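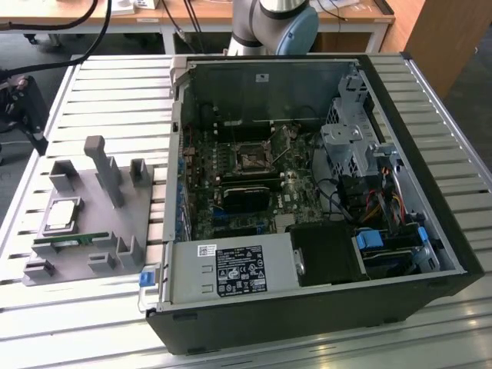 1/ Right, the old tower is open on the bench at last and I am far too pleased about it. Bought it off Adebayo Bashir in April with a bag of odds and ends thrown in, and I've been promising Adaeze I'd sort it ever since.

2/ Do look at that socket, sitting there with its lever up like it's waiting for its tea. Memory slots on both sides of it as well, a bank above and a bank below, so there's plenty of room to be greedy later on (I will be greedy later on).

3/ I'm keeping the case as it is. People keep telling me to move everything into something newer, but I like a big dark lump of a computer – it feels like it means business, and I learned on one very much like it. 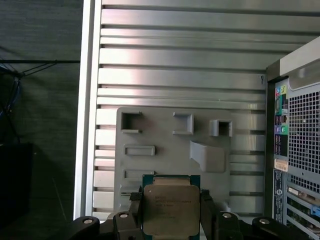
4/ And the processor! I always forget how big these ones are until there's one in front of me. Lovely great square of silver with that teal-green border. There are a few lines of engraving on the top but they're so faint you won't get much from my photo, sorry to all of you who like to look up the numbers.

5/ Still to decide: which paste. Adaeze swears by the Harms, I've got half a tube of Gostov in the drawer and I'm a bit mean about opening new things. If any of you have used either on a chip this size, do tell me how much you put on – I've heard everything from a pea to a big cross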